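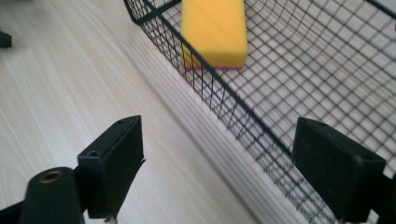
Gurnach, a company that sells storage and small goods for home offices, will stop packing its orders in single-use plastic from its warehouse in Skesomura, the company said on Aug 9, 2022. The change covers everything in the online store, from pens and paper trays to desk organizers. A black wire mesh basket, the kind of thing many people keep on a wooden table for letters and cables, is a typical order for the store, and until now such an item was sent inside a plastic bag, then inside bubble wrap, then inside a box. Under the new system it will be sent in a box with a paper sleeve only.

The company has 100 employees and has sold its goods mostly by mail for 15 years. It also has a small shop in Tomoana, where customers can pick up their orders and return items they do not want. The shop will become the first place where the company takes back used boxes from customers, so that they can be sent out again with new orders.

"We received many letters about the packing, and I can say that most of them were not friendly," said Tamsin Sheehan, head of operations at Gurnach. "People ordered one small thing, and they had to throw away a full bag of plastic after they opened it. They asked us why it is necessary. For many of our products we did not have a good answer."

According to Sheehan, the work on the new packing began with a list of all products that came back damaged. The team wanted to know which goods really need protection on the road. Glass and ceramic items were high on the list, as expected. Metal and fabric goods were almost never damaged, even when the box itself arrived in poor condition. For these goods the company decided to remove the inner bag completely. Painted metal gets the paper sleeve against scratches, and fabric items are folded in one sheet of thin paper.

For items that break easily, the solution was more difficult. Gurnach tried shredded cardboard first, but workers in the warehouse complained of the dust, and customers wrote that small pieces fell on the carpet when they opened the box. The company then turned to Flustunus, a paper producer, which supplies a folded paper cushion. The cushion comes flat and is opened by hand at the packing table. It takes less room in storage than bubble wrap, but it is slower to use, and packers had to be trained for it.

The test of the paper cushion lasted 8 weeks and was done with real orders. Customers who took part found a card in the box with a request to write back about the condition of the goods. Sheehan said that the number of damaged items stayed at the same level as before, with one exception. Tall drinking glasses broke more often in the first days of the test. They are now packed lying down, with a cushion at each end, and the company says the problem has become much smaller.

Tape was another question. The usual clear tape is also plastic, and a box with such tape is harder to recycle. The company will use paper tape with a glue that becomes sticky with water. It requires a small machine at every packing table, and the machines have to be cleaned at the end of each shift. Some packers were against it at the beginning, Sheehan said, and asked for more time per order. The company agreed to this and changed the daily plan of the warehouse.

The new packing is more expensive than the old one. Gurnach did not give the full cost of the project, but it said that prices in the store will stay the same until the end of the year. The delivery fee will rise by 2 percent for large orders and will not change for small ones. Orders that customers pick up in Tomoana will remain free of any fee.

Customers may also notice that their boxes have a different size. Before, the warehouse worked with only a few standard boxes, and small products often traveled in a box that was too big, with a lot of filling around them. Now there are eight box sizes, and the computer system proposes one of them to the packer when the order is printed. The packer can choose another size if the proposal is not good. Sheehan said this happens quite often with desk lamps, which have a difficult form.

Not all plastic will disappear immediately. Some goods reach Skesomura already packed by their makers, and Gurnach does not open them. This concerns mainly batteries, ink and a part of the lighting products. The company has written to its suppliers and asked them to change to paper or cardboard where it is possible. Several have answered, and talks with the others will continue in the autumn. For ink, the company does not expect a quick change, as the bottles must stay closed in an airtight bag.

The old stock of bubble wrap and bags will not be thrown away. The warehouse will use it for moving goods between its own halls until there is nothing left. For this reason, a customer may still receive some of the old material in an order that was packed before the change.

Used boxes can be brought to the Tomoana shop during normal opening hours. They should be dry and flat, and the old address label should be removed or painted over. Boxes from other stores are accepted too, if they are made of brown cardboard and do not have strong damage. The shop will not pay for them. Customers who live far away are asked not to send boxes by mail, but to put them in the paper recycling at home.

"We know that a box is not a very exciting subject," Sheehan said. "But our packers have it in their hands all day, and the customer sees it before he sees anything else from us. I would like to receive other kinds of letters now."

Gurnach plans to review the new system after the Christmas season, when the warehouse has its largest number of orders. Questions about packing and returns can be sent to the customer service through the form in the online store.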